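Jaramillo Hall gets its ceiling back, and the dances are on again in January

Good news for anybody in Galus who owns a pair of dancing shoes: Jaramillo Hall opens its doors again in January. The plaster ceiling is nearly finished, the scaffolding is due to come down before the holidays, and I got to walk through last week with a hard hat sliding down over my eyebrows the whole time.

If you're new in town, the hall is the long brick building on the corner across from Trolov, the bakery with the green awning. People my age learned to waltz in there, badly, and a good many of us had our wedding parties there too (mine included, with a cake that leaned). It closed in the spring after a piece of the ceiling over the stage let go in the night. It landed on a row of folding chairs and the upright piano. The hall was locked up and dark at the time and no one was hurt, but the city shut the building the next morning and it's been shut ever since.

The first thing we all heard was that the whole ceiling would have to go and a flat drop ceiling would be put in, the kind with the square tiles. You may remember the letters to this page about that. I wrote one myself. The ceiling in Jaramillo Hall has a wide curve to it, with a band of plaster leaves running along both sides and a big round medallion in the middle where the old light fixture hangs, and I couldn't picture a Saturday dance under office tiles. A second inspection over the summer found that most of the plaster was still holding on well. The bad part was over the stage, where a slow roof leak had been working away for years, plus a smaller patch by the coat room. The city council voted to fix the roof first and then repair the old ceiling, and to leave the tiles for somebody else's building.

Dustidach got the job. They're a plastering outfit from up the valley, a family business, and they've had a crew of 4 in the hall since the roof was finished. I'll admit I expected a lot of noise. What I heard when I walked in was a radio playing low and somebody whistling along with it, and then a scraping sound from way up top. The crew had covered the dance floor with sheets of board and then canvas on top of that, taped down all the way to the walls, and I was glad to see it. That maple floor was refinished not long before the ceiling came down and it would be a shame to have to do it over!

They let me climb up to the first level of the scaffold, which was plenty high for me. From there you can see how the ceiling is made. There are thin strips of wood nailed across the beams with gaps in between, and the wet plaster gets pushed up through the gaps so it curls over on the back side and grabs hold. When water gets in, the curls break off and then there's nothing keeping the plaster up but habit and paint. The crew has been putting new strips over the stage and building the plaster back up in layers, letting each one set before the next goes on. In the spots where the old plaster was loose but still in good shape, they've drilled small holes and fastened it back up with screws and wide washers, and then filled over the top. I looked hard for the washers and couldn't find a one.

The leaves were the slow part. A long stretch of them over the stage was smashed, and the pieces went into cardboard boxes and sat in the dressing room all summer. The crew took a mold off a good section on the opposite side of the room and cast new ones from it, one length at a time, at a bench they set up under the balcony. I got to hold one before it went up. It weighs more than you'd think, and the underside is rough with bits of fiber sticking out that help it hang together. On the face of it you can see every vein in the leaves. There's even a little nick in one leaf tip that must have been in the part they copied, so now that nick shows up again every so often down the length of the stage. I like that and I hope they leave it alone.

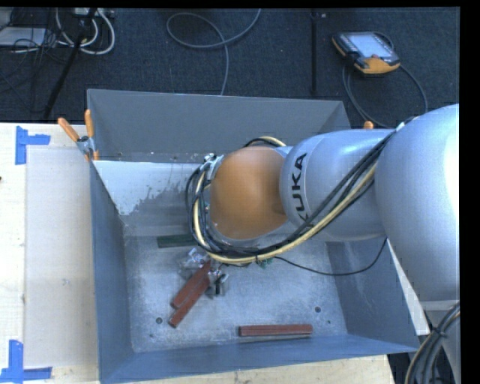
Plaster dust is the one thing I'd warn you about if you plan to stop by before the work is done. It had gotten into the ticket booth and the drinking fountain and it was thick along the window sills. Go look at the bottom of that big gray metal bin, with the white powder scattered around on it and the white splatters on the wall, and you'll have a fair idea of the canvas under the casting bench and of the back of my good coat. I brushed off on the front steps for a long while and still left a trail across the floor at Trolov, where they were very nice about it and gave me a paper towel with my coffee. The crew sweeps at the end of every day, but the sanding is going on right now and there's only so much a broom can do. Wear something old.

So what's left? The last coat over the stage went on the day before I was there and it needs time to dry before anyone can paint it. The color has been settled, and I know that was a sore subject for a while. It'll be the warm cream that was up there before, with the leaves picked out a shade lighter. Some folks wanted the gold back on the leaves (there was gold once, and you could see a bit of it on the broken pieces), but the money wasn't there and I think the cream will look fine. The medallion only needed cleaning. The light fixture is down for rewiring and is supposed to come back with the paint.

The piano is another story. It took a chunk of ceiling right on the lid and the lid is done for, but the inside came through better than it had any right to. It's been in a back room under a quilt since spring. A tuner is going to look at it after the heat has been on in the hall for a while and the air has settled down, and until then the plan is to borrow one. If you have a decent upright that could stand being moved, call the parks and recreation office. They'd love to hear from you, and they'll send people with a proper dolly.

A few things have changed while the doors were closed, and you'll notice them. The coat room has been turned around so the counter faces the lobby, and the line won't run across the dance floor anymore. The side entrance has a real ramp in place of the plywood one. There's a new fan setup up in the attic space to keep the damp from sitting on top of the plaster, and the roof gets looked over every fall from now on. I asked whether the heat would work better, too. I was told the furnace is the same old furnace, so bring a sweater for the early part of the evening and you'll be warm enough once the band gets going.

Now for the part you've been waiting on. The first dance back is a Saturday night in January, with the exact date to be posted on the hall door and at the library as soon as the inspector signs off. Doors open at 7 p.m. and the lesson starts half an hour later, free with your ticket, no partner needed. Tickets are $14 at the door and kids get in free with a grown-up. There'll be pie in the lobby from Trolov, and I'm told it'll be both apple and the sour cherry. The band is the same bunch who were booked for the spring dance that never happened, and they've kept the same set list, so if you'd been practicing your polka you're all set.

Before the dance there's going to be an open afternoon for anybody who wants to come in and see the ceiling with the lights on. The Dustidach folks have promised to bring the mold and some of the broken leaves so people can see how it was done. The hall will let in 30 people at a time that day, on account of the balcony, where the new railing hasn't been put in yet. It runs from 2 p.m. until dark. Park behind the bakery if you can, and please don't block the alley, the delivery van needs to get out.

I'll be at both. I've already got my shoes down from the closet and they need new heels, so if you see me at the repair shop looking impatient, that's what it's about. Call parks and recreation with questions about the hall or the tickets, and call them soon if you want one of the tables along the wall. Those can be reserved starting now, and the ones near the stage are going fast.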